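June, bench notes, just after lunch

Back on the desktop rebuild for Plirkutora. Heike Böttcher wants the parts order written down this time, so I'm writing it down (hi Heike!). The tower goes on its side on the slatted table and everything that goes in it waits on the beige tray to the left. I've been grumbling about that tray for weeks, but I do like the drive standing up at the back in its blue carrier – you can grab it by the tabs and keep your thumbs off the label.

CPU gets the shallow recess at the front. Lever and frame up on the socket before anyone goes near the chip, please, and have a good look at the pins with the lamp while you're there.

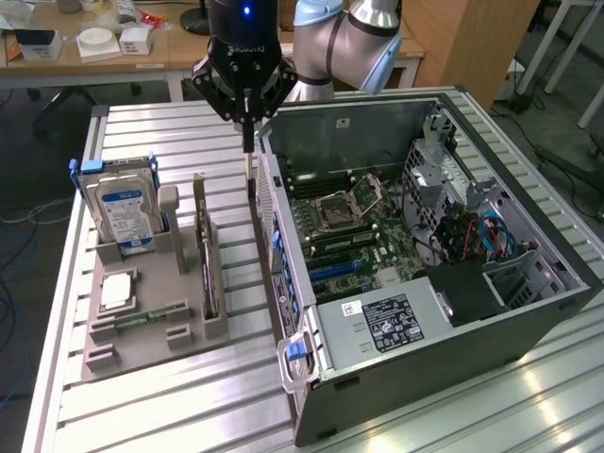
Next job is the cables. The bundle over by the drive cage, red and blue and black all in together, drives me up the wall, and I'd like to tie the blue SATA ones off to the side before the drive goes in. Jennylyn Baluyot reckons Velcro, I reckon zip ties, we'll see who's in first tomorrow.

Also:
– thermal paste is nearly out, 3 tubes on order from Pukell
– colour stickers for the memory slots, ask Baysal
– the Flalley screwdriver has gone walkabout again. If it's in your drawer, put it back

Stopping for tea, then the memory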